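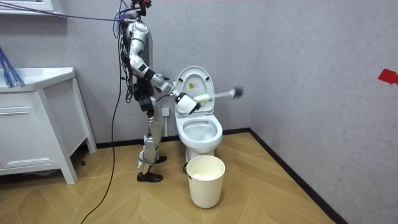

El Ouafi

Perka: whole-body reach planning for small rooms

Perka is the planner we run on our humanoid for bathroom chores, and I'm very happy to finally have it out in the open! It takes a tool grasp, a target region (the toilet bowl, say) and a map of the room, then works out where the feet go and how the arm gets there without clipping the lid, the vanity or the bin.

Small rooms are a great test. A long-handled brush changes the shape of the arm completely, so Perka treats whatever the gripper is holding as one more link and checks it for collisions along with the rest of the body. The tether and the floor cable are modelled too, as soft keep-out zones behind the robot.

What's in the release
- the planner, with stance search and arm search running together
- 32 room layouts, 11 of them bathrooms
- 3,000 planned reaches in the Pirkico log format, with the failures left in
- a viewer for stepping through a plan one pose at a time

Getting started
Build the package, start the Kutik bridge, then run perka_plan with a layout file and a tool file. The default time limit is 60 seconds per plan. Most layouts need far less, but a raised lid close to a wall can use up the lot.

Known problems
Crumpled paper sticking up out of a bin gets mapped as a solid lump. Glossy white ceramic still leaves holes in the depth map, so we fill the bowl from a fitted model. Splash and bristle contact aren't modelled yet.

New layouts are very welcome, the more cramped the better! Please include the door swing.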